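Once your rover is paired and the wheels are off the blocks, you can start teaching it to cross a footbridge by driving it across yourself. I'm using the Skestell handset, but any two-stick remote will do.

Go slow on the first crossing. I mean really slow – walking pace for a toddler. Hold record, ease the left stick forward and make tiny corrections with the right one. If you yank it straight every time it wanders, the rover learns to yank too, and you'll be stuck with a twitchy little thing forever (ask me how I know!).
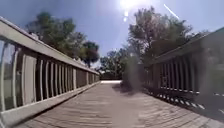 *Torquil Mackay*

Railings are great to steer by, but watch the light. With the sun ahead of you, one rail can be bright and the other in shade, and the balusters throw stripes over the deck. Record a few crossings like that and a few under cloud, then drive back the other way for a couple more.

I saved seven good runs in May and binned two where I'd drifted toward the rail and panicked. Keep a few gentle recoveries, though. Start a bit crooked on purpose, press record, and bring it back to the middle.

When you're happy, copy the runs into a fresh folder and set training to 1000 steps. For the first solo go, keep your thumb on the stop button and walk right beside it.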